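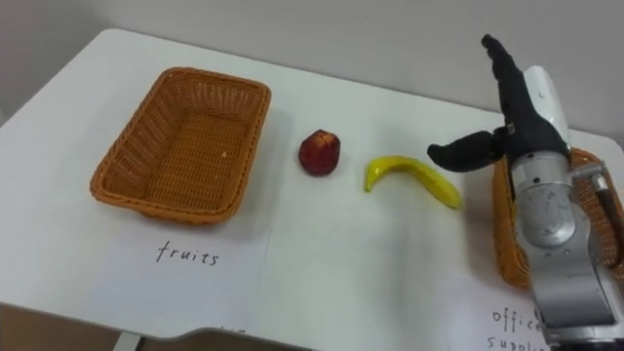
The sorting table at the Novholm laboratory, with a red fruit and a banana between the two labeled baskets.

Keeping a Sorting Station in Working Order: An Interview with Shuzhen Xie

The sorting station on the second floor of the Novholm laboratory has been in regular use since July. Shuzhen Xie, the technician responsible for its upkeep, spoke with the department newsletter on Tuesday, November 2, 2021, about the daily care of the robot and the table in front of it.

Ms. Xie begins each working day with the hands. "I look at the fingertips first," she said. "The covering wears there before it wears anywhere else. A smooth patch the size of a lentil is enough to let a piece of fruit slide." Coverings are replaced after 45 hours of operation, or earlier when the morning inspection shows wear. She keeps a written record of each change, including which fingers showed damage and what the hand had been handling that week.

The inspection then moves to the thumb. According to Ms. Xie, the fastener at its base is the part that most often needs attention, and she checks it with a hand driver before power is applied. "You do not tighten it by feel," she said. "There is a value in the binder and there is a driver set to that value. We had a thumb that closed late for most of a week in the summer, and I am afraid that was a fastener someone had tightened by feel."

Cables are examined next. Ms. Xie moves each wrist slowly through its range and watches the cable at the bracket. Any pulling or rubbing is noted, and the arm stays out of service until the cable has been rerouted. The laboratory lost 2 days in its first month to a cable that had been clipped too tightly, and the procedure was rewritten afterward.

The table has its own requirements. Baskets are returned to fixed positions before every run, and the paper labels are laid in front of them. The station sorts ordinary items into "fruits" and "office supplies," and the labels are written by hand. Asked whether printed labels had been considered, Ms. Xie replied that the matter had been raised more than once. "The handwriting is part of the task as the research staff defined it," she said. "My concern is that the paper lies flat. A curled corner catches a finger, and then the label travels across the table."

Wicker was also a matter of some discussion. Mitiku Dinsa, who supervises the laboratory, had at first proposed plastic bins. "Wicker gives a little when it is touched," Mr. Dinsa said when reached by telephone. "A rigid bin passes the whole shock back into the fingers. We went with the softer material and accepted that the rims would need to be checked for loose ends." Ms. Xie trims such ends on Friday afternoons.

Fruit presents a smaller but constant demand. Bananas are replaced when they soften, and the tabletop is wiped with a damp cloth and dried before the next session. Juice left on the surface finds its way onto the finger coverings, Ms. Xie explained, and the coverings are difficult to clean once it has dried.

By the end of October the station's log showed 3,343 completed placements. Ms. Xie regards the total with some reserve. "It is useful for planning spare parts," she said. "It does not tell me how the hand is doing this morning."

Calibration takes place every 8 working days. The procedure compares the position the controller reports with marks on a reference plate – the plate is stored in a padded case and is not used for any other purpose. Staff who wish to learn the procedure may arrange a time with Ms. Xie. Sessions are limited to one person, and the binder must be read beforehand.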